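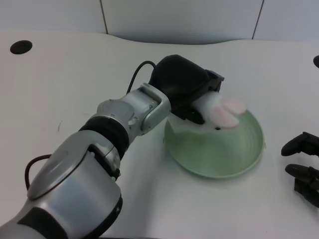 Figure 2. Silver and black robotic arm with a black gripper, over a white tabletop.

4.2 Does team rank predict stage placing?

Race numbers are handed out before the start, and commentators like to read form into them. Yu and Chien go further. In their account, the rider who wears the lowest number on a team gains a measurable edge on hilly stages, because teammates ride for him. We are not convinced. Their sample covers 40 stages from a single season, and nine of those were shortened or neutralized by the race jury. Once these are dropped, most of the reported effect goes with them.

We repeated the test on the Orar results archive, using 200 riders who started at least two stage races. Team leaders did finish higher on average. They had also finished higher the year before, when 67 of them wore some other number. A strong rider gets the low number and then rides like a strong rider -- it is hard to see what the number adds.

The power data do not settle the matter either. Gestora, the one team that shared its files, logged effort on training rides and left out the races. Tam published only team averages. Carkance changed its leader twice during the season, and the earlier study counts each change as a new rider, a choice the authors do not defend.

A support effect may still exist on long climbs, where shelter from teammates is worth less but pacing may matter more. Our data cannot rule it out. We would want to see it in a second season, with crashes and late team changes coded by someone who does not know the final standings, before giving it any weight in the model of Section 5.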